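Le tri de la grande table

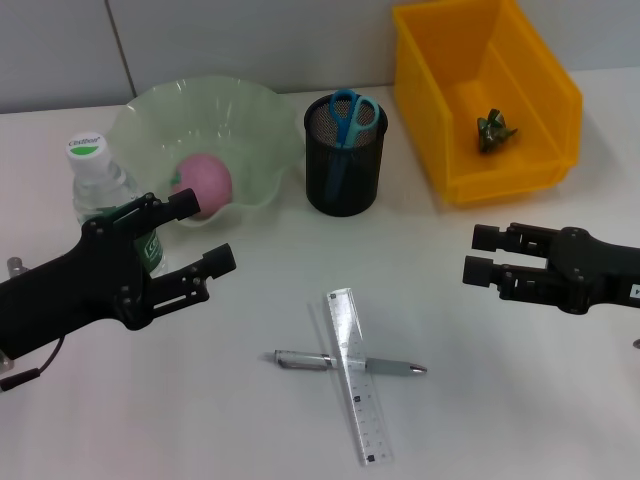
Coucou tout le monde ! Cette semaine je me suis enfin attaquée au bazar de la table blanche, et j'avoue que j'y ai pris goût (si, si). Le saladier vert pâle à bord ondulé, je l'adore, je le garde comme vide-poche : la balle rose y a déjà élu domicile ! La bouteille d'eau file à la cuisine. Feng-yi m'a soufflé sa règle des 10 minutes par soir, minuteur en main, et je m'y tiens depuis 5 jours. La prochaine fois, je vous raconte le placard de l'entrée.

Dernière mise à jour : 17 août 2024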